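Robotics club summer build: wiping task, need opinions
22 replies · 916 views

plendance_mentor
June 22, 2018
Hi all! Our student club is teaching an arm to tidy a bedside cabinet for the Iltia challenge in July, and I promised the kids I'd ask wiser heads than mine. They've settled on wiping down a white box on the countertop, one hand steadying and the other with the green cloth, and they're recording people doing it first.

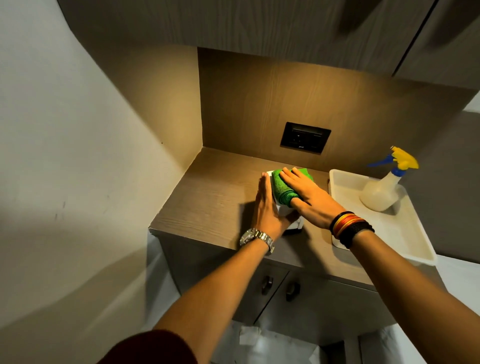
The trouble is we have 417 clips and the kids can't agree on where one "wipe" ends and the next begins. Half of them want a label for every stroke, the other half want one per side of the box. I go back and forth myself, usually over my second coffee.

bednarek_bot
Oh, I love this one! Per side, please. We did per stroke last year and the students were so worn out by clip 200 that the labels weren't worth much (bless them, they did try). I'd also settle on a starting pose, something like one hand flat on the counter and the other on the cloth in the tray. 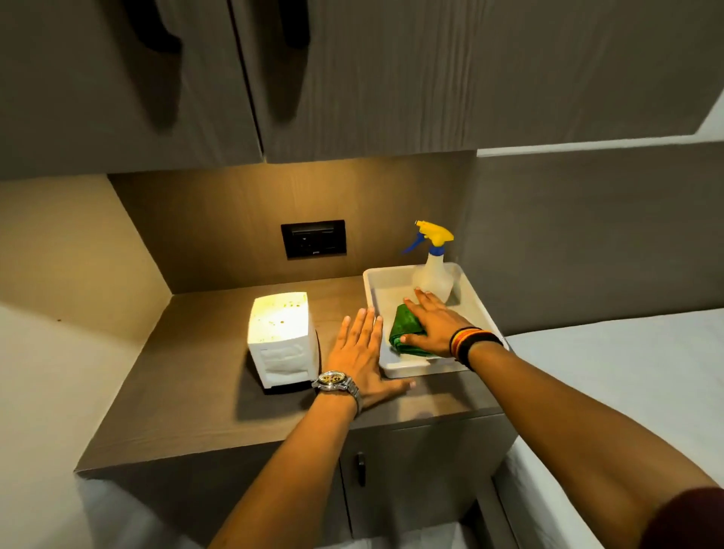 It gives the labelers a clean place to begin, and they stop arguing about whether reaching counts as wiping.

staseck77
I'm going to disagree, kindly. Per side sounds tidy until the cloth goes around a corner, and then which side is it? We stuck with strokes at Staseck and just split the work so each student had a short pile.

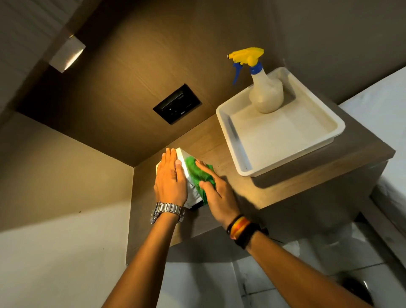 I'd keep the supporting hand as its own track too, whichever way you go. Ours let go of the box far too early until we did that.

plendance_mentor
The supporting hand track is going on the whiteboard tomorrow, thank you both! I think we'll try 4 clips each way and let the kids vote.

bednarek_bot
Fair enough on the corners, I'd forgotten those. Still per side for me, though :)

7 likes · 3 shares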